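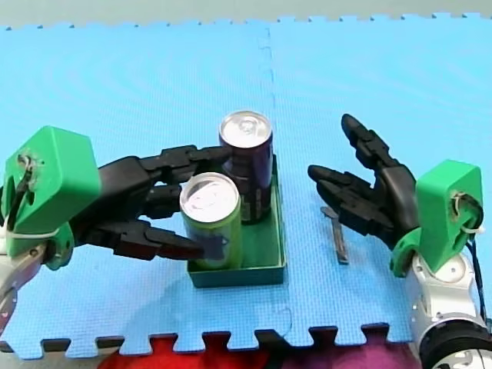 Gunhild Baldursdóttir on night buses, bad maps and why she still won't learn to drive

Posted January 20, 2024

Gunhild Baldursdóttir is late, and so am I, and we meet on the steps of the Maltwood library both saying sorry. Bus trouble. Hers, not mine. "The 39 didn't turn up," she says. "It's in the book, that bus. I was quite rude about it. Maybe they read it."

The book is Last One Home, out since September with Notedska, a small press that mostly does poetry. It's a book about night buses. Who's on them, who drives them, what gets left under the seats. She rode the same few routes for two winters and wrote it up in the mornings at her kitchen table, before sleep if she could manage it.

We get tea. She has hers black, lots of sugar, a habit from the depot canteen.

Why buses? She pulls a face, she's been asked before. "I don't drive. Never have. I failed the test 2 times and after that I thought, well, there's a bus. So I've been on them my whole adult life and I'd never read anything about them that sounded right. It was all either jokes or planning reports."

She'd been working late shifts at a bakery, Herrero, out past the ring road. Finished at one, home by half two if it went well. Began taking notes on the backs of order slips. Some of those are reprinted in the book, flour marks and all, and they're the best pages in it I think. One just says: man with a cello, no case, holding it like a toddler.

"I wasn't going to write a book. I was going to write a complaint," she says. "About the timetable. It got long."

It did get long. The first draft was enormous and had a whole section on ticket machines, which her editor Clémence Lemaire took out. There was a row. "Clémence said, who is this for? And I said, it's for people who like ticket machines. She said, how many of those are there. We didn't speak for a week or so." She laughs. "She was right. I've still got it in a drawer though. If any ticket machine people are reading, write to me."

I ask about the drivers. This is where she gets going, puts the cup down, hands everywhere. There's a chapter given over entirely to Shafiq Cassim, who drove nights on the Noltier route for 12 years and has since moved to days. He didn't want to be in it at first. Then he did, then he wanted to check every word.

"He corrected my gear changes. I'd written that you could hear him change down on the hill and he said, it's an automatic, what are you hearing? I have no idea what I was hearing. I left it in and put his note underneath."

He's good, Shafiq, on the page. Dry. There's a bit where he explains how he can tell from the way somebody waits at a stop whether they've got the fare. He let most of them on anyway, he says, and would she please not print that, and then at the very end of the chapter he says go on then, print it.

Did the company mind? "I asked for an interview and they sent me a leaflet."

The maps are another thing. Drawn by Silviu Dobre, a friend from her evening class, and they're wrong, on purpose mostly. The routes are stretched by how long they feel. The bit between the hospital and the Noltier roundabout takes up nearly a whole page, the town centre is about the size of a stamp. A reader has written in to say she tried to use one to get to her sister's. "I felt terrible. She got there. She went via the docks, but she got there."

Reviews have been kind, not many of them. One called it slow. She doesn't mind slow. "It's a bus."

A French translation is coming, Baptiste Sabatier is doing it, and he keeps ringing with questions. What's a bendy bus. What does "hold tight please" mean if nobody's moving. Is a request stop polite or is it an order? "He's found out more about buses than I ever did. He sent me a four page email about the word 'depot', which is French to begin with, so I don't know what he wanted from me."

And the next one? She goes a bit vague here. Something on ferries, maybe, her father worked on them, the short crossings, back and forth all day. She's been looking through his things. Payslips, a whistle, a lot of string. "I get seasick. So it might be a short book."

She left the bakery in the end, does mornings at a school kitchen now, home by three in the afternoon. Does she miss the nights? Long pause. She looks out of the window, there's a bus going past as it happens, lit up, hardly anyone on.

"I miss the back seat upstairs," she says. "Heater's under it. You could get your shoes off."

Then she has to run, her's is due in four minutes and the one after that she dosen't trust.

Last One Home is published by Notedska. Gunhild Baldursdóttir reads from it at Maltwood library next month, free, no booking. Last bus back leaves from opposite.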